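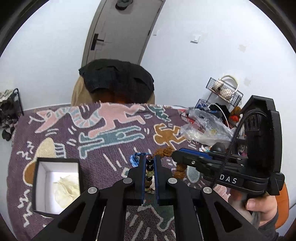
Freitag, Werkstatt, 14:20

Perlentag. Die Kiste von Udora ist endlich ausgepackt, und der Inhalt entspricht ungefähr dem, was man bekommt, wenn man "gemischte Stränge, rund, glänzend" bestellt und nicht weiter nachfragt. Ich hatte nicht weiter nachgefragt.

Unterlage: das lila Webtuch mit den Fransen und den weiß umrandeten Figuren. Ermanno Serra findet es unseriös. Ermanno hat aber auch den grauen Filz vorgeschlagen, auf dem letzten Monat jede dunkle Perle unsichtbar wurde, bis jemand sie mit dem Ellbogen fand. Das Gewebe ist grob genug, dass nichts rollt. Dass man beim Sortieren von einem rosa Wesen mit sehr langem Hals beaufsichtigt wird, stört mich weniger als gedacht.

Zum Strang mit der gelbgrünen Perle: aufgehängt wirkt er ganz anders als hingelegt. Flach auf dem Tuch hielt ich die dunklen Perlen für einen einzigen Klumpen Schwarz. Senkrecht sieht man die Abstufung, oben bräunlich-violett, dann schwarz, dann das durchscheinende Gelbgrün ungefähr in der Mitte, darunter wieder Dunkles, Braunes und ein paar Helle. Die Reihenfolge hat sich vermutlich niemand überlegt. Gefällt mir trotzdem, bleibt so.

Regel ab heute: Stränge immer hängend beurteilen, nie liegend. Steht jetzt auch am Schrank, in meiner Handschrift, also für niemanden lesbar.

Faden: Die Lieferung kam auf dem dünnen Drollen-Garn. Zum Verschicken taugt das, zum Tragen nicht. Umfädeln auf Dedano 12, Knoten nur an den Enden. Rainer Kuhlmann will zwischen allen Perlen knoten, "wie es sich gehört". Er darf das gern machen, ich stelle ihm die Lampe hin. Bei 28 Strängen sehen wir uns dann im Februar wieder.

Bohrlöcher: bei den Schwarzen sauber, bei den Braunen stellenweise ausgefranst. Mit der feinen Ahle nachgehen, trocken, ohne Druck. Zwei habe ich trotzdem gesprengt, beide beim Reden. Die Splitter liegen im Deckel vom Marmeladenglas, bitte nicht wegwerfen, ich will mir den Bruch noch unter der Lupe ansehen. Verdacht: gepresst und nicht gedreht. Udora schreibt im Katalog "handgefertigt", was bei großzügiger Auslegung auch auf das Etikett zutreffen kann.

15:45

Mit Ehlers telefoniert wegen der Verschlüsse. Mindestabnahme 3.000 Stück. Ich habe gefragt, ob das ein Scherz sei. Es folgte eine längere Pause, danach das Angebot, mir einen Katalog zu schicken. Wir nehmen also die alten Ringe aus der Blechdose, solange sie reichen. Sie sind leicht angelaufen, das nennen wir Patina.

Farbfrage noch offen: Die Durchscheinende zieht den ganzen Blick auf sich. Ermanno möchte eine zweite als Gegengewicht, weiter unten. Ich möchte das nicht, habe aber versprochen, es auszuprobieren. Probestrang kommt an den linken Haken, Original an den rechten. Wer die beiden vertauscht, fädelt den Rest allein.

Noch zu tun:
Fransen vom Tuch einschlagen, es bleibt ständig eine Perle darin hängen
neue Ahle, die alte ist krumm (war ich)
Reklamation an Udora, höflicher Entwurf liegt bei Rainer, der unhöfliche bei mir
Garnreste von der Fensterbank räumen

16:50, Nachtrag: Ermannos Gegengewicht hängt. Es sieht gar nicht schlecht aus. Ich sage es ihm am Montag.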